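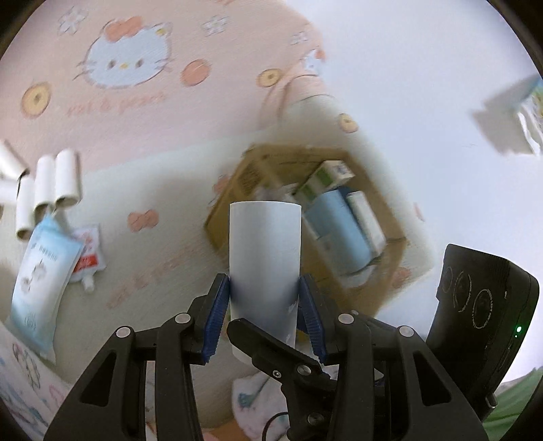 Re: [supplies] Moving to Begum for the paper rolls?

On 5/11/21 the purchasing list wrote:
> I'd like us to drop Ito and order all our plain white rolls from Begum.
> They come 40 to a case, the case is cheaper, and they say everything
> else can ship in the same box. One delivery, one invoice. Any
> objections before I place the order?

One objection, maybe two.

Cheaper per case doesn't tell me much. Ito sends 22 in a case and I know what's on each roll, as it's printed on the slip. Begum's page gives a price and a picture. How long are theirs? If the roll is wound softer we could pay less per case and still run out by July.

I'm also not sold on "everything in the same box." We tried that with Rendero. Small cartons slid around beside one big soft package, the rolls went in wherever there was a gap, and 5 of them came out with crushed ends. A roll that isn't round won't sit on the holder in the mail room – you end up tearing sheets off by hand and leaving it on the windowsill. I'd want rolls packed upright and separately, or at least something stiff between them and the rest.

Could we get one case first, before signing up for the year? Order 1197 from Ito is already paid for, so we aren't short.

If the trial case arrives in decent shape and somebody measures a roll from each supplier, fine, switch. Until then please keep the Ito account open. Reopening the Flirkonitz one took weeks and two forms.

– 2nd floor supply room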